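3.2 The second-hand tower as a unit of study

Repair manuals are fond of a computer that does not exist. In it, every cable takes the shortest route, every screw matches its neighbor, and whoever worked on it last put everything back. The machines that reach a secondhand parts bench are another matter, and we chose to study those. Our intake log for the Windalska workshop runs to 2,759 entries, most of them office desktops, and the commonest remark in the notes column is "cables, again."

We treat the opened tower as a small, badly planned neighborhood. Some parts have fixed addresses: the power supply, the board, the drive bays. Wiring goes where it can, and it is the wiring that decides how long a strip-down takes. Figure 4 gives an ordinary case, with the side panel off, the processor socket open and empty, and blue plastic marking the latch and handle at the drive bays. Makers color the parts they would like us to touch — a courtesy they have not extended to the cables.

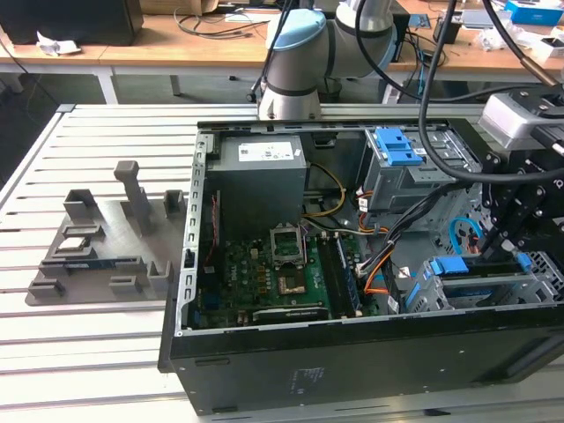
Figure 4. Desktop tower laid on its side, interior facing up.

Jamie Pilkington objected, on reading a draft of this section, that we were being unfair to cables. His view was that a loop of spare wire looks like carelessness only to people who have never had to move a drive to the other bay, and that the real villain is the ribbon, too wide to tuck away and too stiff to argue with. We have kept our wording and recorded his.

For the timed trials, each of 16 participants stripped 2 towers, one as received and one whose wiring had been tied back beforehand. Memory came out first in nearly every session, presumably for morale. The graphics card was usually next. Participants were stopped at 30 minutes whether or not the board was free, and several continued to hold a screwdriver for some time afterward. Section 3.3 describes how we scored a part that came out together with something it was not supposed to be attached to.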